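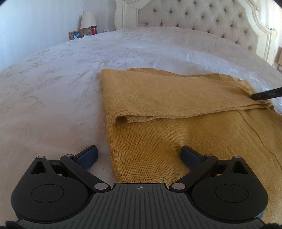 Ad account: low click rate on survivor toolkit campaign

Sreekumar Suvarna
28 September 2022

We are a small charity running paid social ads for Lendik, a free toolkit for people dealing with online abuse. Since May the ads have had 324 link clicks but only 44 downloads. Objective is set to Traffic. Two ad sets, same copy. Is the objective wrong, or the landing page?

Wilma Postma

Probably the objective. Traffic finds people who click, and many of them leave before the page loads. Switch to a conversion objective and fire the event on the download button - not on page load. 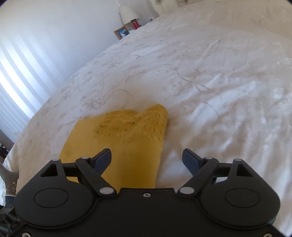 Check the form as well. If it asks for a name and email before the download, roughly 75 per cent of this audience may drop out there, going by what we saw on Jatach. Make both fields optional and run the two versions side by side for a fortnight.

tefera_web

had the same, it was the cookie banner blocking the tag. downloads were fine, just not counted. compare with your server logs first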